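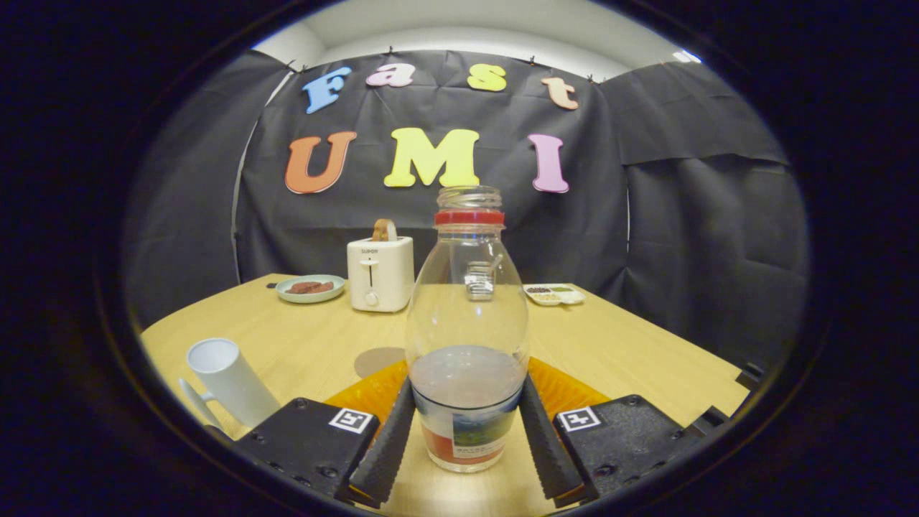
Moving Your Office Phone Numbers to Plorberg: Your Questions Answered

Can we keep the number we've had all these years?

In nearly every case, yes, and we know how much it matters to you! It's on your trucks, your invoices and probably a few thousand refrigerator magnets. Send us a recent bill from your current carrier and we'll check the number before you sign anything.

How long does a transfer take?

Plan on 12 business days for a single office. Toll-free numbers (the 800 kind) follow a separate process, and we'll give you a date for those once the other carrier has answered us.

Should I cancel my old service first?

Please don't! A canceled number can go back into the pool, and getting it out again is a long and unhappy business. Wait until Gervásio Vieira, who looks after our transfers, writes to tell you the move is complete, and then call your old carrier.

Will our phones go dead on the day?

There can be a short stretch when some calls ring on the old line and some on the new one, so we ask you to leave both sets plugged in until closing time. If weekdays are too busy for you, ask about a Saturday changeover, though these fill up early in March.

Why was my request turned down?

Usually it's something small, like a suite number missing from the address or a business name spelled two different ways (we've seen it happen over a comma). We fix it with you and send it in again at no charge.

What about our fax line and the alarm?

Do mention them when you first call. Fax lines move over fine with an adapter, but alarm and elevator lines need a word with whoever monitors them, and Brodie Wihongi will gladly get on the phone with them for you.

Do you serve offices outside Palumbo?

We do, all the way out to Wiltia. On-site visits there are on Tuesdays and need 2 days' notice.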